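Crime and Courts Reporting, handout for week 4
6 min read

Okay, so last week we got as far as the arrest. This week is everything that comes after it, which is most of the beat and the part that gets the least space in the paper. I covered courts for the Orkside daily for a long stretch before I started teaching, and I still get the vocabulary wrong when I'm tired, so please don't feel bad if it takes a while to stick.

Start with the words. Arrested means the police took someone in. Charged means there is a formal accusation on paper. Indicted means a grand jury looked at it and sent it forward (not every state uses grand juries for every felony, so check yours). Convicted means there was a verdict or a plea. Students love to slide from one to the next because the sentence sounds better. Don't! If the paper says charged, you write charged.

And watch "for." "Arrested for robbing the store" tells your reader he robbed the store. "Arrested on a charge of robbery" tells your reader what you know. Same story, same length, and one of them gets a phone call from a lawyer.

The practice case we're using all term is the Skanby warehouse burglary. You have the complaint and the probable cause affidavit from last time. Read the affidavit twice. It's one side's version, written by an officer who wants a judge to sign something, and it's usually the best detail you'll get in the first 24 hours. Attribute every bit of it. "According to the affidavit" gets boring by the fourth use and you'll just have to live with that, or move it around in the sentence.
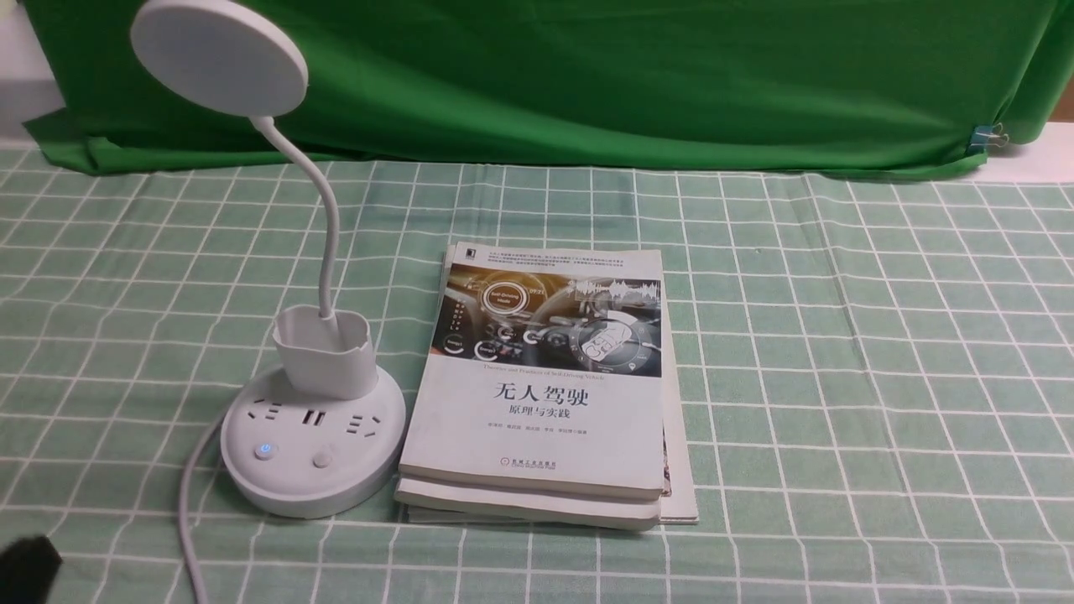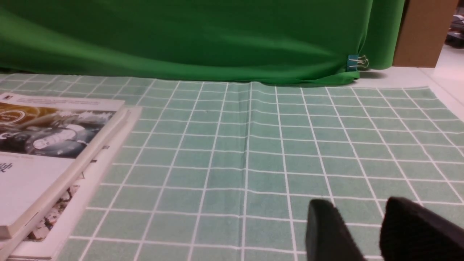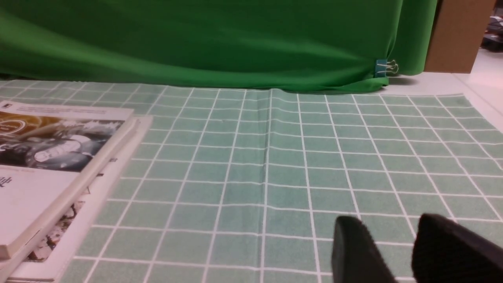
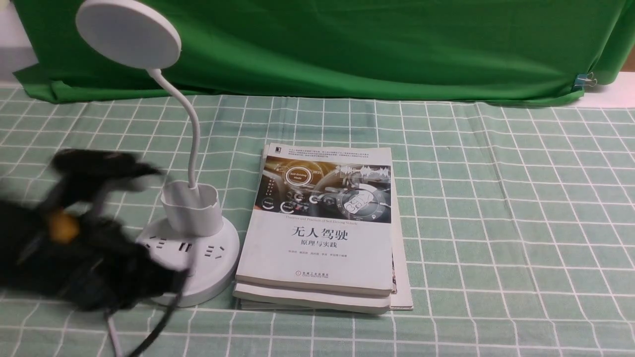 Desk lamp and books (first and last); green backdrop with binder clip (second and third).

Bail next, because everyone in the last quiz mixed these up. In our case the judge set bail at $2000 and the defendant was out the same afternoon after paying a bondsman. So bail was $2000. He did not "pay $2000." Somebody in the back row wrote that he was fined, and a fine is a punishment, and he hasn't been convicted of anything. Also write down the conditions of release, since they often make a better second paragraph than the dollar amount.

Then the number problem. The complaint lists the stolen goods at $499 and the officer's report says $600. Which one do you use? In the state where our case is set, the felony line for theft sits at $500, so that gap is your whole story. My old editor Gilberto Arboleda would have sent me straight back to the clerk's window to ask if an amended complaint had been filed. Use the figure in the charging document, say where it comes from, and mention the other one with its source.

Follow up. Put the next hearing date in your calendar before you leave the building. Ours is in July, and if you named a man in April you owe him a story when the case gets dropped, same as when he pleads.

For next time: 500 words on the first appearance, plus Lindqvist, chapter on public records. Wilson Espinoza is coming in to talk about getting files out of the Vorard county clerk, so bring questions, and bring the affidavit again, I won't have copies.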